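3.2 Recruitment and assessment of knee function

Adults with pain in one or both knees were recruited from two outpatient physiotherapy clinics, Flatano and Brisen. Of 203 people screened, 60 met the entry criteria and gave written consent. Those with a previous joint replacement, or a steroid injection within the last three months, were not included.
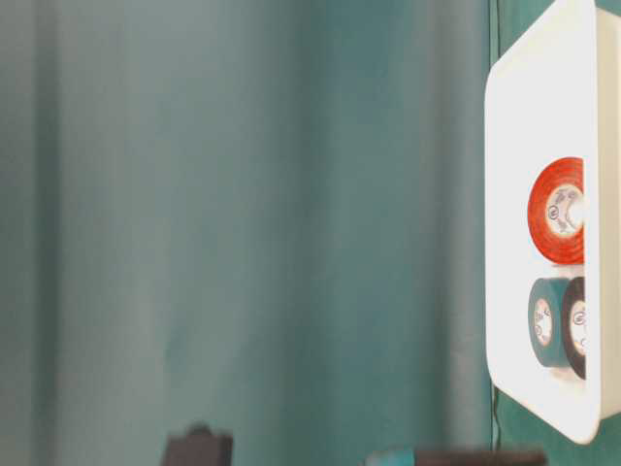
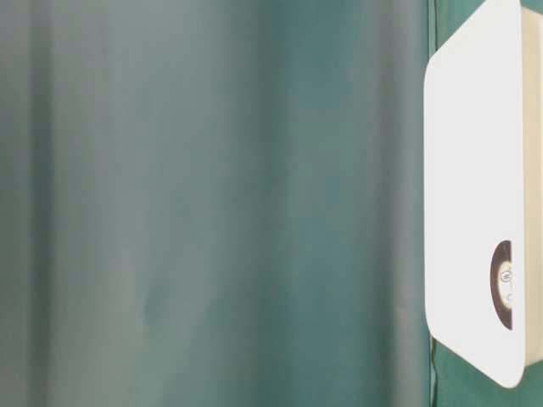
Figure 2. Teal-green fabric, out of focus, in both views.

Why was stair climbing chosen as the main measure and walking speed kept as a secondary one? Stair climbing loads the bent knee more heavily than level walking, and in our pilot work it separated mild from moderate symptoms where walking speed did not. Walking speed was kept so that the results could be set beside those of earlier studies.

Each participant climbed and came down a flight of nine steps three times, with two minutes of seated rest between attempts. The handrail could be used, and its use was recorded. The median of the three times was taken forward. Pain was rated on a 0-10 scale before the first attempt and again straight after the last.

Thigh muscle strength was tested on the same visit with a hand-held gauge, always by the same assessor (Oisín Conneely) - the order of legs was drawn at random. Participants who could not finish a test because of pain were given the lowest rank for that test and stayed in the analysis.

Change from baseline was compared between the home exercise group and the usual care group using a linear model, adjusted for age, body mass index and clinic. Missing values at follow-up were handled by multiple imputation. Painkiller use was taken from the participants' diaries and is reported separately in Section 4.3.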